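暮らし > 住まいと道具 > 特集

自宅の机をどう選ぶか 在宅勤務半年の現場から

2020年9月24日 文:モルフッド・ニース(Morfudd Kneath)

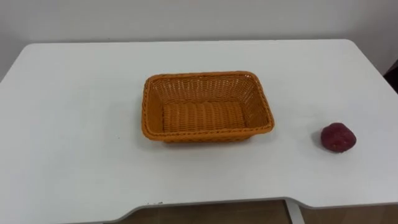
在宅勤務が広がった2月以降、家具店への相談で増えたのは椅子よりも机だという。スカネデールで家具の販売と修理を手がけるドリンダには、この半年で約300件の問い合わせがあった。このうち195件は、食卓で仕事を続けてきた人からのものだった。

相談の中身は似ている。肩がこる、書類を広げる場所がない、夕食のたびに片付けるのが面倒だ、といったものである。同店の担当者は、まず高さを測るよう勧めている。食卓は食事に合わせて作られており、キーボードを打つには高すぎることが多い。椅子を上げると今度は足が浮くため、足台を置いて調整する人もいる。

奥行きも見落とされやすい。画面を目から離して置くには、ある程度の深さが要る。一方で、集合住宅では壁際に置ける幅が限られる。家具メーカーのトルミマは春に幅90センチの小型机を発売した。引き出しはなく、脚は工具を使わずに外せる。購入者からは、来客時に寝室へ移せる点が好評だったそうだ。

買い替えずに済ませる方法もある。イェオ工房では古い机の脚を切り、天板を塗り直す作業を請け負っている。費用は天板の傷み具合で変わり、納期は平均26日。秋に入って依頼が重なり、現在は受け付けを週ごとに区切っている。

置き場所については意見が分かれる。窓に向けると明るいが、午後は日差しで画面が見づらくなる。窓を横にして置き、手元に小さな照明を足すという人が、取材した範囲では多かった。配線は机を置く前に決めておきたい。延長コードを通路に渡すと、つまずくもとになる。

お問い合わせ | 著作権について | 無断転載を禁じます | ページの先頭へ戻る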